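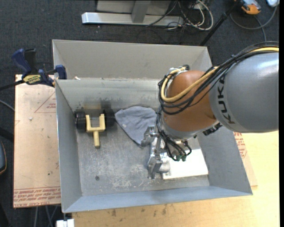 Griresano holt Zamudio – Vertrag bis 2028

Forum > Rugby > Vereine und Transfers

Gedrängehalb_23
Steht seit heute Mittag auf der Vereinsseite: Yareli Zamudio wechselt von Wammont zu Griresano, Vertrag über drei Jahre, Dienstbeginn im Juli. Dazu der übliche Satz, man habe »eine der komplettesten Innendreiviertel der Liga« verpflichtet. Über die Ablöse kein Wort. Was haltet ihr davon?

Kurbelwelle
Komplett ist sie, wenn sie spielt. In der letzten Saison hat sie nach der Schulter-OP keine vier Partien am Stück durchgehalten. Drei Jahre für eine Spielerin mit der Krankenakte finde ich mutig, und mutig ist jetzt nett formuliert.

tribuene_ost
Gedrängehalb_23 schrieb:
> Über die Ablöse kein Wort.

Warum wohl. Vor zwei Jahren hieß es bei Palomino auch »Stillschweigen vereinbart«, und ein halbes Jahr später fehlte das Geld für den Physio der Zweiten. Ich will erst mal sehen, wer das bezahlt.

Hakler a.D.
Ostapchuk zahlt das, der Name steht doch seit Herbst auf jeder Bande. Ob der Sponsor in drei Jahren noch da ist, ist die andere Frage. Ich habe in dem Verein schon vier Hauptsponsoren kommen sehen und vier gehen.

Mallinger
Ihr seid wieder gut gelaunt. Zamudio hat für Wammont 196 Punkte gemacht, und das in einer Mannschaft, die hinten im Gedränge jede Woche auseinandergefallen ist. Stellt die mal neben Rosaura Palomino, dann reden wir im Oktober noch mal.

Kurbelwelle
196 Punkte, davon wie viele vom Tee? Sie kickt die Straftritte, da sammelt sich was an. Aus dem Spiel heraus habe ich von ihr zuletzt wenig gesehen. Und Palomino ist selbst gewöhnt, dass sie die Bälle verteilt. Zwei Spielmacherinnen auf 10 und 12 klingt auf dem Papier immer toll.

Mallinger
Auf dem Papier und bei jeder zweiten Nationalmannschaft, ja. Das nennt man eine zweite Passoption. Und Straftritte zählen übrigens auch drei Punkte, falls das noch keiner gemerkt hat. Wir haben im Herbst zwei Spiele verloren, weil bei uns keine aus 30 Metern trifft.

Gedrängehalb_23
Bei den Kicks gebe ich Mallinger recht. Das Spiel gegen Kemus war zum Davonlaufen, drei vor den Stangen verschossen und am Ende mit zweien verloren.

tribuene_ost
Dann hätte man auch eine aus der U20 ans Üben stellen können. Die kleine Fliegerin, die im Pokal eingewechselt wurde, hat einen sauberen Fuß. Jetzt sitzt sie drei Jahre hinter Zamudio auf der Bank und spielt nächste Saison wahrscheinlich in Kemus.

Hakler a.D.
Wird sie. Haben wir mit der letzten auch so gemacht.

nordkurve_ohne_norden
Kurze Frage von jemandem, der sonst nur mitliest: Wisst ihr, ob die Verlängerung von Palomino schon unterschrieben ist? In der Meldung steht nur, man sei »in sehr guten Gesprächen«.

Kurbelwelle
»Sehr gute Gespräche« heißt, dass nichts unterschrieben ist. Sonst stünde es da. Ich vermute ja, dass Zamudio in Wahrheit der Ersatz ist und man uns das scheibchenweise serviert.

Mallinger
Das ist jetzt reine Spekulation. Palomino hat eben erst im Vereinsheft gesagt, dass sie bleiben will.

Kurbelwelle
Wollen tun sie alle, bis der Berater anruft. Ich lasse mich gern eines Besseren belehren.

Gedrängehalb_23
Noch was zum Geld: Die Dauerkarte soll nach meinem Stand teurer werden, im Fanbeirat war von 300 Euro für die Haupttribüne die Rede. Bestätigt ist das nicht. Wenn es stimmt, weiß ich jedenfalls, wo ein Teil der Ablöse herkommt.

tribuene_ost
300? Für neun Heimspiele und ein Dixi-Klo? Da stelle ich mich hinter den Zaun am Parkplatz.

Hakler a.D.
Vom Parkplatz sieht man nur die linke Malstange. Habe ich zu Aufstiegszeiten ausprobiert.

Mallinger
Ich kaufe meine trotzdem. Und wenn Zamudio im ersten Heimspiel aus 40 Metern trifft, will ich hier von euch lesen.

Kurbelwelle
Wenn sie im ersten Heimspiel auf dem Platz steht, schreibe ich dir sogar eine PN.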